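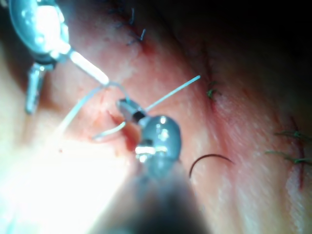

Tie it by feel and you will break it, Yogesh Pant told a suturing workshop at Gesham, and the remark is often repeated in teaching on fine surgical thread. A surgical suture is a strand used to hold the edges of a wound together while the tissue heals. The word covers both the material and the finished stitch.

Materials

Sutures are either absorbable, breaking down in the body over time, or non-absorbable, staying in place until removed. Both kinds are made as a single filament or as a braid. Monofilament slides through tissue with little drag but tends to keep the curl of its packet, and its knots need extra throws. Braided thread is easier to handle and holds a knot well.

Needles

Most needles are curved and come with the thread already attached. Taper points are used in soft tissue such as bowel, and cutting points in skin. Straight needles are less common.

Instrument ties
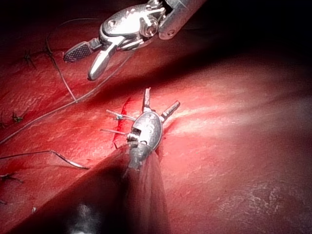 In an instrument tie the long end of the strand is wrapped over one instrument, which then takes hold of the short tail and draws it through the loop. Each pass is called a throw. Two throws laid in opposite directions make a square knot, and a double wrap on the first gives a surgeon's knot, favoured where the edges pull apart. Tails are trimmed to a few millimetres, with monofilament usually left longer than braid.

See also: Ligature; Needle holder; Wound closure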